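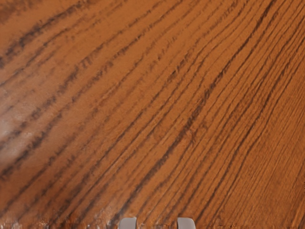
Categoría: Robótica / Simulación

Cámara de muñeca: cuánto dedo conviene dejar a la vista

7 de agosto de 2022

Llevaba desde julio con la comparación de cámaras de muñeca a medias y este fin de semana la he cerrado, al menos en simulación. La pregunta era concreta: con una pinza paralela de dos dedos, qué parte de los dedos tiene que entrar en la imagen para que el estimador de posición funcione sin perder demasiada superficie útil de mesa.

El brazo es el Comine de siempre, con la pinza Ruddock. He probado dos soportes. El Adambridge coloca la cámara alta y retrasada, y los dedos ocupan casi un tercio de la imagen. El Fovbridge la baja y la inclina un poco hacia delante, de modo que solo asoman las puntas por el borde inferior. La vista de arriba es del Fovbridge, con la pinza abierta y sin objeto, muy cerca de la mesa.

La textura de madera la elegí a propósito. Con el gris uniforme que usaba antes, cualquier segmentador por umbral separaba los dedos sin esfuerzo y los resultados no decían nada. Con la veta hay líneas oscuras en diagonal por toda la superficie, algunas pasan justo entre las puntas, y el detector de bordes tiene que ganarse el sueldo. El brillo de la izquierda viene del acabado satinado del material; lo dejé activado porque un reflejo claro es lo más parecido al gris de los dedos que hay en toda la mesa.

Generé 1.063 vistas por soporte, variando la altura, el giro de la muñeca y la apertura. Con el Adambridge el estimador encontró las dos puntas en todas. Con el Fovbridge las encontró en 948. De los fallos, la mayor parte corresponde a la pinza casi cerrada, cuando las dos puntas se funden en una sola mancha y el ajuste devuelve un rectángulo ancho sin sentido. El resto son confusiones con el reflejo y algún caso suelto en el que una veta muy marcada sale pegada al lateral de un dedo y desplaza el borde estimado.

Visto así gana el Adambridge, pero falta la otra mitad. En la prueba de agarre (piezas pequeñas, posición aleatoria, 301 intentos por soporte) el Adambridge perdió la pieza de vista en los últimos centímetros de descenso en 48 ocasiones, tapada por los propios dedos. Con el Fovbridge no ocurrió en ninguna. Para el control visual prefiero con diferencia un estimador que falla con la pinza casi cerrada, situación en la que además tengo la lectura del encoder, a uno que se queda ciego en plena aproximación.

Dos notas de configuración, por si alguien lo repite:

El plano de recorte cercano de la cámara estaba en el valor por defecto y se comía las puntas a partir de cierto ángulo. Hay que bajarlo antes de medir nada. Perdí una tarde con esto.

La textura de la mesa se ve borrosa y a manchas en la franja más próxima a la cámara. No he conseguido corregirlo cambiando el filtrado y sospecho de la resolución del mapa original. Afecta justo a la zona de los dedos, así que las cifras del Fovbridge podrían mejorar algo con una textura mejor. Lo tengo apuntado.

Tiruwork Derese me sugirió por correo usar la apertura medida como entrada del ajuste, en lugar de estimarla desde la imagen — debería eliminar casi todos los fallos con la pinza cerrada. Es lo siguiente que voy a probar. Después toca montar el soporte en el brazo físico y ver cuánto de esto sobrevive.

Entradas relacionadas
Calibración mano-ojo sin tablero: primeros resultados
Pinza Ruddock: holgura de los dedos después de un año
Por qué dejé de usar fondos lisos en simulación
Comine: límites de velocidad en la muñeca

Este sitio utiliza cookies propias para recordar tus preferencias. Si sigues navegando, aceptas su uso. Aceptar | Más información

Contacto | © 2022 Todos los derechos reservados | Volver arriba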